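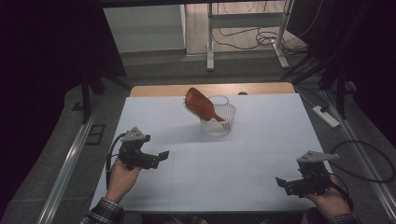

Kathleen Gilmartin wants to know how many repeats the Culatdale people got through while visitors were standing there, and whether anyone wrote down the failed ones. The handout only gives a total.

uwe_eichhorn
Posted April 2024
The handout says 864 recorded runs across all tasks, 134 of them discarded. No split by task. I asked at the desk and was told the split exists but is not published yet. The brush and basket task was the one running when my group came through.

lgrabowska
134 out of 864 is 15.5 percent. That is high for hand-held grippers. With the grippers held directly there is no leader arm to fight, so I would expect most of the loss to come from tracking dropouts.

uwe_eichhorn
Discarded does not mean tracking. They also throw out runs where the operator regrips more than once. It's on page 4 of the handout, under the table.

lgrabowska
Then the figure is useless for comparing hardware. You can't mix operator rules with sensor faults and print one number.

S. Pappas
You can if the question is how much operator time you pay for per usable run. That was the question at the Fabbri talk in the afternoon. Different audience.

Two notes from my own visit, morning group:

1. The jaws have two fingers and the hairbrush has a wide oval head and a narrow handle. Picking it by the handle is easy for a person and leaves the head free to swing. I would like to see the trained arm do it before I believe anything.

2. Both grippers are cabled. I asked about battery units and the answer was July at the earliest.

prapai_s
The cables bothered me more than the jaws. If you reach across with the left hand you are also moving a cable, and the operator learns to avoid certain paths. That habit goes straight into the data. Wasa had the same trouble with their first set and ended up hanging the cables from overhead.

S. Pappas
Overhead cables pull upward on the wrist. I tried the Wasa set. It is a different bias – I'm not convinced it is a smaller one.

prapai_s
Smaller in my experience, for anything done close to the tabletop. For tall shelves I agree with you.

kgilmartin
Thanks, I had missed page 4. Does anyone know if the grid on the board is used for placing the basket between runs, or is it only there for calibration? We have a plain table at Sirnico and our start positions drift badly over a session.

uwe_eichhorn
Placement, according to the guide. They draw a panel at random and put the basket there. I did not see a draw myself.

lgrabowska
Random by panel still leaves the rotation of the basket to the operator. With a looped handle over the top that matters, the approach angle depends on it.

kgilmartin
Good point. We do nearly 200 runs a session and I have never logged rotation. I'll add a column.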